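Speaker notes: Automation in Guest Services at Pretberg
Presented by Kelly Fothergill, 5 October 2026

Slide 1. Background
Thank the hosts. State that the trial began in July in the guest lounge and covers floor checks and the slipper rack. Attendants logged 717 rack visits by hand in the month before it.
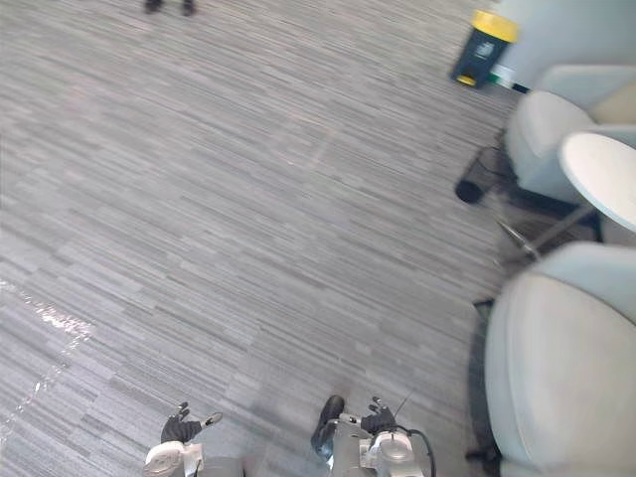
Slide 2. What the attendants did before
Bending at the rack was the most frequent complaint in the staff survey, which 38 employees completed. Pause for questions on the survey method.

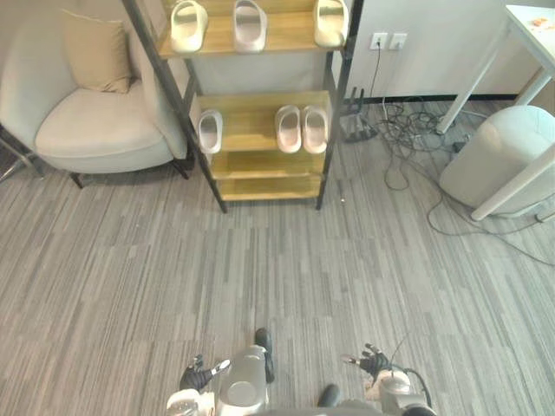 The slipper rack in the lounge, with armchair and cabling nearby.

Slide 3. Changes to roles
No position has been removed. Attendants now supervise the robot and correct its placements. Rocío Nina leads the training, and each attendant completes it before working a shift with the machine. Stress that training hours are paid

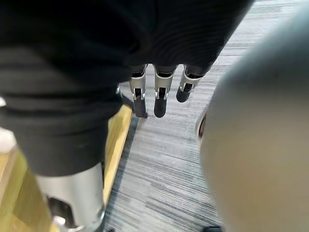 at the normal rate, and that the stop procedure is practiced in every session. Refer to the Plasilham handout for the schedule.

Slide 4. Open points
Cables on the floor remain a concern for staff and for the robot. Pairing rules are under review.

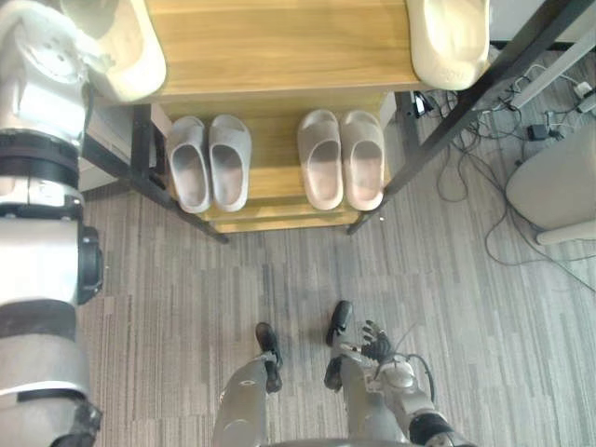 At the rack: grey and beige pairs on the lower shelf.

Take questions. Written comments go to Rocío Nina.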